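Maribel Quispe me abre la puerta con un paño al hombro y me pide que no mire el pasillo. Lo miro, claro. Hay dos bolsas de ropa esperando turno y una cesta con calcetines sueltos que, según ella, llevan ahí desde marzo.

Maribel lleva años doblando ropa para otros. Empezó en la lavandería Amcombe, donde salían 300 prendas en una mañana floja y 800 cuando entraban los hoteles, y ahora da talleres en su casa para grupos pequeños. Yo iba con la idea de aprender a doblar una sábana bajera (mi gran fracaso doméstico), pero ella me frenó enseguida.

«La bajera es para presumir. Tú empieza por un trapo —me dijo—. Si no sabes doblar un trapo, la sábana te va a comer.»

Le pregunté qué hace mal casi todo el mundo y se rió un buen rato antes de contestar.

«Doblar en el aire. La gente agarra la camiseta, la sacude, la aprieta contra el pecho y la deja como un bollo. ¡Hay que apoyarla! Necesitas una superficie grande y que no resbale. Yo cubro siempre la mía con tela, porque sobre una mesa pelada se te va todo.»

El verde se lo recomendó Edith Arboleda, compañera suya de los tiempos de Amcombe. Maribel quería blanco y discutieron por teléfono media tarde. «Con el blanco no veía los bordes de las sábanas, así que ganó ella, y todavía me lo recuerda.»

Luego me puso a trabajar. Estirar con la palma abierta, del centro hacia fuera, buscar el borde recto y dejarlo quieto. Ese borde manda, dice, y lo demás se acomoda a él. Yo estiraba por un lado y se me arrugaba por el otro, y cuando quise arreglarlo tirando de una esquina me dio un golpecito en la mano.

«De la esquina no se tira. Se levanta, se lleva y se suelta. Otra vez.»

Hicimos otra vez. Y otra. A la cuarta me salió algo parecido a un rectángulo y me emocioné más de lo que debería reconocer por escrito.

¿Y las pinzas, las tablas de plástico, los inventos para doblar en dos segundos? Tuvo una tabla, la usó un mes y la regaló. Tampoco plancha los paños de cocina: «La vida es corta y el paño va a secar una olla».

Antes de irme le pedí el truco de la bajera. Me dijo que volviera cuando el trapo me saliera sin pensar. Tengo deberes, entonces.
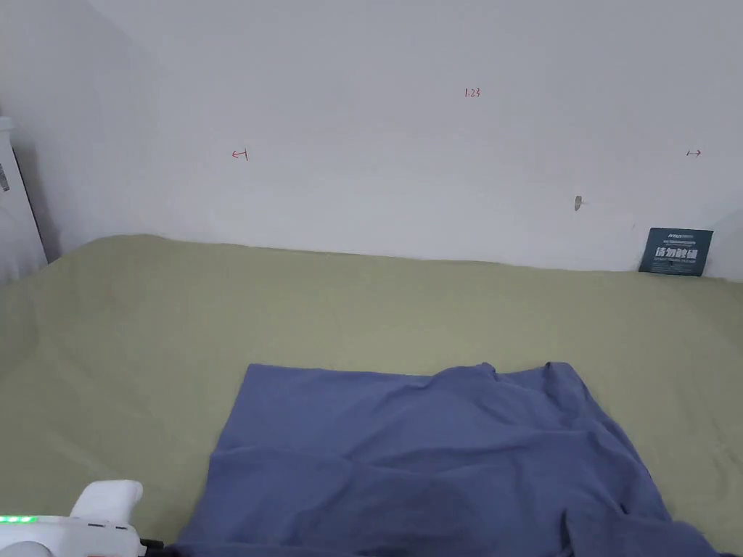

El paño azul grisáceo, a medio doblar sobre la tela verde.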